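Warum der Selbstbauarm langsam sein darf

Von Rosalie Trummer

In unserer Gemeinschaftswerkstatt in Paldale wird seit Januar an zwei Roboterarmen gebaut, und seit Januar wird darüber gestritten, wie schnell sie sein müssen. Urs Wyss hat die Frage an einem Abend auf die Tafel geschrieben, und sie steht immer noch dort. Ich bin für langsam und möchte das begründen.

Die Teile für den ersten Arm haben uns 1381 Franken gekostet, die für den zweiten 1531. Der Unterschied liegt bei den Motoren. Junpei Oda hatte für den zweiten Arm stärkere Antriebe bestellt, weil er mit dem ersten unzufrieden war. Die Profile für den Rahmen kamen von Hämmerli, auf Länge gesägt, die Winkel lagen noch im Lager. Das Gestell war an einem Nachmittag verschraubt. Alles andere hat Monate gedauert.

Wer so etwas zum ersten Mal baut, steckt die Zeit in die Mechanik. Das ist verständlich, Mechanik kann man anfassen. Wir haben die Greiferfinger neunmal geändert, und die letzten vier Fassungen unterscheiden sich kaum. In derselben Zeit hätten wir die Kabel ordentlich verlegen können. Zwei Ausfälle im Frühjahr gingen auf denselben Stecker am Handgelenk zurück, und beide Male haben wir zuerst die Software verdächtigt.
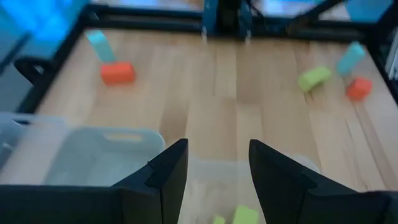 Unsere Aufgabe ist seit Monaten dieselbe: Schaumstoffklötze vom Tisch nehmen und nach Farbe in Behälter legen. Niamh McGrath findet das zu wenig. Ein Arm, der nur Klötze sortiert, sei ein teures Spielzeug, sagt sie, und wenn er es schon tue, dann bitte in einem Tempo, bei dem man nicht danebensteht und wartet. Ich verstehe den Einwand. Im Netz sieht man Arme, die das in Sekunden erledigen.

Wir haben es im März ausprobiert. Bei 50 Prozent der möglichen Geschwindigkeit arbeitete der zweite Arm brauchbar. Darüber begann er am Ende jeder Bewegung zu schwingen, die Kamera am Handgelenk lieferte verwischte Bilder, und der Greifer schloss neben dem Klotz. Man kann das bekämpfen, mit steiferen Gelenken, besserer Regelung, kürzerer Belichtung und mehr Licht. Jede dieser Massnahmen kostet Geld oder Wochenenden, und am Schluss liegt der gleiche Klotz im gleichen Behälter.

Dazu kommt die Sicherheit. In der Werkstatt arbeiten Leute, die mit dem Projekt nichts zu tun haben. Ein langsamer Arm gibt einem die Zeit, den Not-Aus zu drücken.

Arvo Rautiainen hat vorgeschlagen, das Tempo im Programm fest zu begrenzen und die Grenze erst anzuheben, wenn der Arm einen ganzen Abend ohne Eingriff läuft. Das halte ich für vernünftig. Bisher ist uns das nicht gelungen. Der Stecker am Handgelenk ist bestellt, und bis er da ist, würde ich die starken Motoren lassen, wie sie sind.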